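트롤리코 양팔 작업 셀

최종 업데이트: 2024년 3월 1일

트롤리코 양팔 작업 셀(Trolico dual-arm cell)은 그레스티소프(Grestitthorpe) 소재 급식·주방용품 취급 사업장에서 운용되는 탁상형 로봇 작업 설비이다. 로봇 팔 두 대가 하나의 작업대를 공유하며, 컵, 도마, 쟁반, 소형 완구 등 형상이 서로 다른 물품을 집어 옮기는 작업을 수행한다. 설비 공급사는 트롤리코, 공정 설계와 인력 재배치 계획은 오타(Ota)가 맡았다. 사업장 내부에서는 '양팔 셀' 또는 '검은 방'으로 불린다.

개요

그레스티소프 사업장의 분류 공정은 전 과정이 수작업이었다. 반입된 혼합 상자를 작업자가 열어 물품을 꺼내고, 품목별 용기에 나누어 담은 뒤 수량표에 기입하는 방식이다. 분류조의 정원은 10명이었고, 취급 품목은 134종에 이르렀다. 품목 수에 비해 품목당 물량이 적어 전용 지그나 컨베이어 분기 장치를 적용하기 어려웠으며, 이것이 다관절 팔과 범용 그리퍼를 채택한 배경으로 기록되어 있다.

도입은 12월에 시작되었다. 초기에는 분류조와 셀이 같은 구역에서 병행 운용되었고, 이후 물품의 파지와 이송은 셀이, 상자 개봉과 판정은 작업자가 담당하는 형태로 역할이 나뉘었다.

구성

작업대 상판은 무광의 어두운 색으로 마감되어 있고, 주위에는 검은 천막이 둘러져 있다. 천막은 주변 조명과 보행자의 움직임이 카메라 인식에 미치는 영향을 줄이기 위한 것이다. 각 팔의 말단에는 두 손가락형 그리퍼가 장착된다. 한쪽 팔이 물품을 쥐고 있는 동안 다른 팔은 대기하거나 인접 물품에 접근할 수 있으며, 두 팔의 동작 영역이 겹치는 중앙부에서는 제어기가 진입 순서를 정한다.
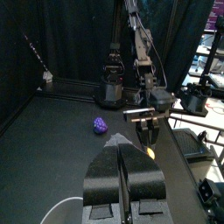 왼팔 그리퍼 너머로 본 작업대. 오른팔 그리퍼가 노란색 소형 물체를 쥐고 있으며, 왼쪽에 보라색 포도 모형이 놓여 있다.

그리퍼의 파지력은 품목군별로 사전에 등록한다. 얇은 용기류와 표면이 미끄러운 물품은 별도 군으로 관리하며, 등록값의 변경 권한은 공정 담당자에게만 부여된다.

작업 절차

작업자는 물품을 상판 위에 서로 겹치지 않게 배치하고 구역 밖으로 물러난 뒤 시작 신호를 입력한다. 컵과 같이 개구부가 있는 물품은 똑바로 세워 두는 것을 원칙으로 한다. 납작한 물품은 가장자리를 파지 지점으로 삼으므로 다른 물품과 간격을 확보해야 한다. 한 회에 투입하는 물품의 상한은 8개이다.

파지 실패가 연속으로 발생하면 셀은 정지 상태로 전환된다. 작업자는 정지를 확인한 후 물품의 위치를 바로잡고 재개하며, 같은 품목에서 실패가 반복되면 해당 품목을 수작업 대상으로 되돌린다. 수작업 대상 목록은 교대 시 인계 항목에 포함된다.
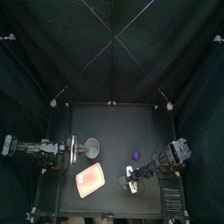
작업자가 셀 운용 중에 팔의 동작 영역 안으로 손을 넣어도 되는가?
운용 중의 진입은 금지되어 있다. 물품이 넘어지거나 위치가 어긋난 경우에도 먼저 정지 입력을 하고, 두 팔의 구동 전원이 차단된 것을 표시등으로 확인한 후에 진입한다.

직무에 미친 영향

셀 도입 이후 분류조의 업무는 반복 이송에서 투입 준비, 예외 처리, 결과 확인으로 옮겨 갔다. 오타의 배치 계획에 따라 일부 인원은 검수 공정으로 전환되었고, 나머지는 셀 운용 직무로 재분류되었다. 운용 직무에는 약 10시간의 사내 교육이 요구되며, 내용은 정지 및 복구 절차, 품목 등록, 그리퍼 패드 점검으로 구성된다.

신체 부담의 양상도 달라졌다. 손목과 어깨의 반복 동작은 감소한 반면, 화면 감시와 대기에 쓰는 시간이 늘었다. 작업자 측은 작업 속도가 셀의 주기에 종속된다는 점, 정지 발생 시 책임 소재가 불분명하다는 점을 문제로 제기하였다. 이에 따라 정지 기록에서 작업자 식별 항목이 삭제되었고, 정지 횟수는 개인 평가 자료로 사용하지 않는다는 조항이 운용 규정에 추가되었다.

숙련의 성격에 대해서는 견해가 갈린다. 품목을 보고 곧바로 용기를 판단하는 기존의 숙련은 예외 품목 처리에서 여전히 필요하지만, 신규 인원이 이를 익힐 기회는 줄었다. 사업장은 교대마다 수작업 분류 시간을 따로 두어 이를 보완하고 있다.

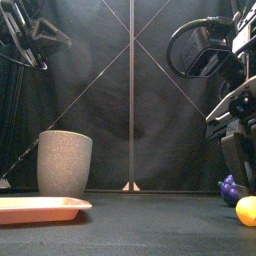
컵과 쟁반, 포도 및 레몬 모형이 놓인 작업대. 오른쪽 팔의 그리퍼는 상판 가까이 내려와 있고 왼쪽 팔은 높이 들려 있다.

유사 설비와의 비교

카흐라만(Kahraman) 단팔 셀은 팔 한 대로 같은 종류의 작업을 수행하며, 설치 면적이 작고 간섭 제어가 필요 없다. 다만 물품을 고쳐 쥐려면 상판에 한 번 내려놓아야 하므로 방향 전환이 잦은 품목에서는 주기가 길어진다. 양팔 셀에서는 팔 사이의 직접 전달로 이 과정을 생략할 수 있으나, 전달 동작은 등록된 품목군에만 허용된다.

관련 항목
카흐라만 단팔 셀
그레스티소프 사업장 분류 공정
그리퍼 패드 점검 주기
오타 인력 재배치 계획
예외 품목 수작업 목록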